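Drekley Peel-and-Stick Wallpaper, Bows and Blooms

Pale blue bows, pink lattice, flowers in both colours. Subtle it is not.

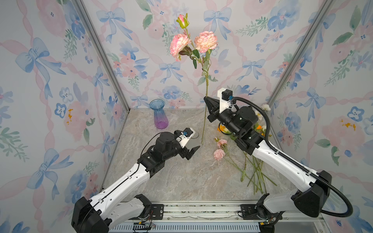
We started selling Drekley in October, after years of telling customers that sticky-backed wallpaper was a mistake. Some of it still is. This one goes up in an afternoon, forgives a crooked start and comes off again when you move out or come to your senses.

Each roll is 5 metres long. Order one more than you think you need – everyone's sums are worse than they believe, and pattern matching eats paper.

Putting it up
Wash the wall and let it dry. New paint wants 30 days before you stick anything to it. Peel the top 200 mm of backing, line up the edge with a pencil mark, then work downwards with a soft cloth. Bubbles can be pricked with a pin. Creases are yours for life.

Where not to put it
Behind a hob, inside a shower, or on woodchip, which should be dealt with by other means.

Price and delivery
£29 a roll. Samples are free and, judging by the orders, widely used to line drawers. Posted from our Stirkley warehouse. Unopened rolls can come back to us; half a roll with cat hair on it cannot.

Also in this range: Alemneh (plain stripes, for the cautious).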